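Chapter 7
Levers, Joints, and Turning Forces

Push a door near its hinge, then push it again out by the handle. What a difference! The same door, the same hand, and yet one push is a struggle and the other takes a fingertip. In this chapter we'll find out why, and we'll learn to put a number on it.

That number is called torque. It depends on how hard you push and how far from the pivot you do it, and once you know it you'll start spotting it in wrenches, seesaws, and your own elbow.
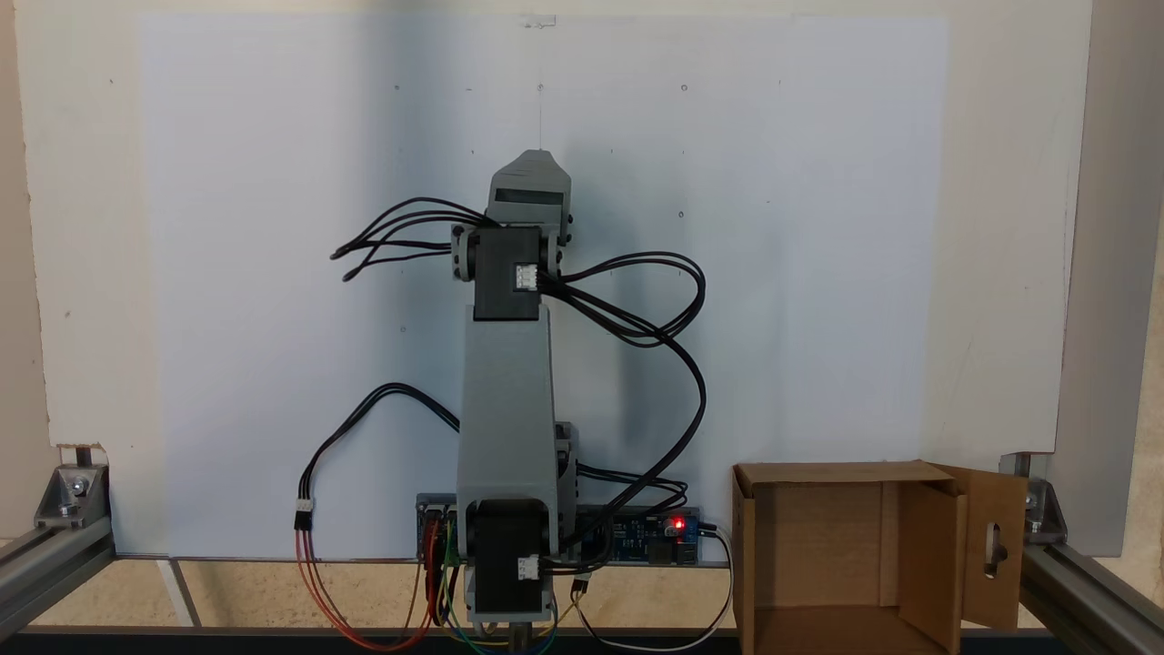
Figure 7.1 Two links and an elbow joint.

Minttu Seppälä, who surveyed old farm wells around Girkitz, once found a wooden sweep still lifting water after 191 years (the pole was as long as a bus!). A stone tied to the short end balanced the bucket on the long one. We'll work out the weight of that stone in Section 7.3.

Before you read on, hold a book close to your chest, then at arm's length. Feel your shoulder complain? Keep that feeling in mind.
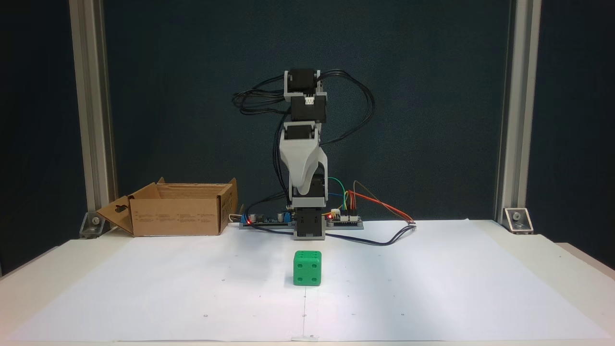 7.1 Where Is the Pivot?

Every turning problem starts with one point that stays put. Find it first, mark it with a dot, and measure all your distances from there.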